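Call for Participants: Household Furniture and Floor Care Study

Vellthorpe Institute for Domestic Materials

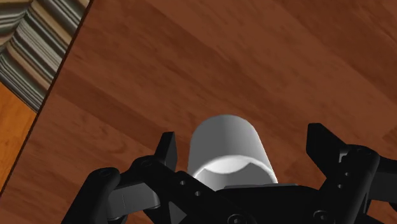

The Institute invites applications from householders who are willing to record how they clean, polish and repair the wooden surfaces in their homes over a period of 12 weeks, beginning in April. Much of the advice given to the public on the care of wood was written for show pieces and museum rooms, and takes little account of family meals, homework, pets or direct sunlight. The study is concerned with ordinary rooms in daily use. Many of these contain more than one wood tone, such as a reddish-brown tabletop standing over a lighter, orange-amber floor with a striped rug close by, and householders often treat all of them with the same product. We wish to learn what people use, how often they use it, and what they do when a mark appears.

Background

The study forms the second stage of the Usuga Programme, which looks at the upkeep of household goods. In the first stage, 892 households completed a single postal questionnaire. The replies were useful, but many respondents told us that they could not remember when they had last oiled or waxed a table, or which product they had chosen. A weekly record kept at the time should give a more reliable account. The second stage is directed by Alcides Sotelo, to whom general questions about the research may be addressed.

Who may apply

We are seeking 500 households in the Vellthorpe and Serkasitz areas. Applicants must:

be aged 18 or over;
have lived at their present address for at least six months;
own or have the regular use of at least one wooden table, desk or sideboard;
be able to complete a short written record each week in English.

Tenants are welcome to apply. Where the furniture belongs to a landlord, the tenant must have written permission before taking part in the optional surface test described below. Only one application will be accepted from each household. Persons employed in the making or sale of polishes, oils, waxes or varnishes are not eligible, nor are members of their households.

Applications are particularly encouraged from households with children under ten, from people living alone, and from those who have inherited or bought their furniture second-hand, as these groups were poorly represented in the first stage.

What taking part involves

Participants will be asked to attend one introductory session of 90 minutes, held either at the Nident Building in Vellthorpe or at the public library in Serkasitz. Evening sessions start at 6.30 pm. At the session each household will receive a record book, a ruler for measuring marks and scratches, and a printed colour card.

The record book should take no longer than ten minutes a week to complete. It asks for the products and cloths used, any spills or damage, and any change in the colour or feel of the surface. Participants should continue with their normal habits throughout and should not buy new products on account of the study. If a household does not clean or treat its furniture in a given week, that should be entered as such.

In the final fortnight, participants may choose to take part in a surface test. A member of the research staff will visit by appointment, apply a plain water-based cleaner to a small area on the underside of one piece of furniture, and take a colour reading before and after. Declining the test will not affect any payment.

Payment

Each household that returns a completed record book will receive 100 pounds in shopping vouchers. Bus and rail fares to the introductory session will be repaid on production of a ticket. Participants who withdraw after the sixth week will receive half of the voucher payment.

Privacy and consent

Names and addresses will be kept apart from the record books and will be destroyed once payment has been made. No household will be identified in any report. Participants may withdraw at any time without giving a reason. The study has been reviewed by the Institute's ethics panel under reference 3589, which should be quoted in all correspondence.

How to apply

Application forms are available from the reception desk at the Nident Building, from the library in Serkasitz, or by post on request. Forms may be completed by hand. Applicants who require large print, or who would like help in filling in the form, should ask at either desk.

Places will be offered in order of receipt, subject to a fair balance between the two areas. All applicants will be told the outcome in writing. Those who are not offered a place may ask to be kept on a reserve list until the introductory sessions have ended.

Completed forms should be returned to: The Study Office, Usuga Programme, Nident Building, Vellthorpe.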